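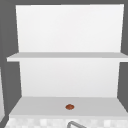
December 5, 2023

I got the kitchen model running again last night after leaving it alone for most of November. The arm on the bench still has a bad elbow joint, so for now the work is all in simulation, and I decided to use the time to sort out the pickup task properly.

Some background if you haven't read the older posts. The arm is called Pradura. I started it in February in the shared workshop on the second floor of the Lacson building, where I rent half a bench. It has 5 joints and a two-finger gripper, and the parts are a mix of things I printed and things I bought used. The plan is for it to pick small items off a kitchen shelf at home and hand them down to somebody who can't reach. My mother is that somebody. She is patient about it.

The model kitchen is very plain. There's a white shelf unit with two levels on a dark gray wall, then the tiled strip and the faucet in front of it. I didn't bother with textures on the shelves. The test object is a little reddish-brown lump, sort of an oval with a low dome on top, and I call it the nut. It sits on the lower level, a bit left of center and nearer the front than the back. The upper shelf stays bare at this stage.

I had the unit modeled with more stuff at first. Jars, a mug, a stack of bowls. Analyn Barredo, who has the bench next to mine, looked at it and asked which of those I was testing. I said none of them. She told me to take them out, so I did, and the simulation loads a lot faster now.

The trouble with the nut is its size. Seen from above the shelves at an angle, it takes up hardly any of the view. My detector was trained on larger objects and mostly ignored it. I lowered the confidence threshold, and then it started reporting the faucet. The faucet is gray and curved and has nothing in common with the nut as far as I can see, but the detector was sure about it. I spent two evenings on that.

What fixed it was cropping. The arm only ever needs to look at the shelf it has been told to look at, so I now cut the picture down to that shelf before the detector gets it. The faucet is out of the crop and the nut fills more of it. I made 2,000 renders with the nut in random spots on the lower shelf and retrained on those overnight. On the next batch it missed 23, nearly all of them with the nut pushed right up against the back panel, where the shading gets a little darker. I can live with that for now.

The grasp is the other half. A domed object on a smooth shelf wants to roll away when the first finger touches it. I had the gripper coming in from the front at a low angle, and it kept pushing the nut toward the back panel. Coming in from above works better, but then the wrist has to fit under the upper shelf, and the upper shelf sticks out. I measured the real one at home again and the model was 7 millimeters off in the gap between the levels. That doesn't sound like much, but the wrist only clears by a little more than that -- with the wrong number I was planning moves that would have scraped the underside of the board.

So the approach is now a compromise. The wrist tilts forward, goes in under the edge, and straightens up once it's past. It is slow. I haven't tried to speed it up.

I'm using Hevement for the motion planning, same as before. I tried Prinix for a week in the fall because Lilibeth Ignacio had her cart running on it and the setup looked simpler. It was simpler, but I couldn't find a clean way to tell it about the shelf boards as obstacles, and I went back. Lilibeth says there is a way. She is going to show me when she's next in the shop.

Things still to do, in no real order:

Replace the elbow bearing on the real arm. The new one is here, but I need to press the old one out and the arbor press has been booked up.

Put the upper shelf into the task. The reach is longer and I expect the base will have to move closer to the wall.

Soften the fingertips. I have some silicone sheet to try -- the hard printed tips are fine in simulation, where I can set the friction to whatever I like.

Model the lighting at home. The renders have flat, even light. The kitchen has one bulb and a window on the wrong side.

I'll post the crop script once I've cleaned out the hard-coded paths. If anyone wants it before then, leave a comment and I'll send it as it is.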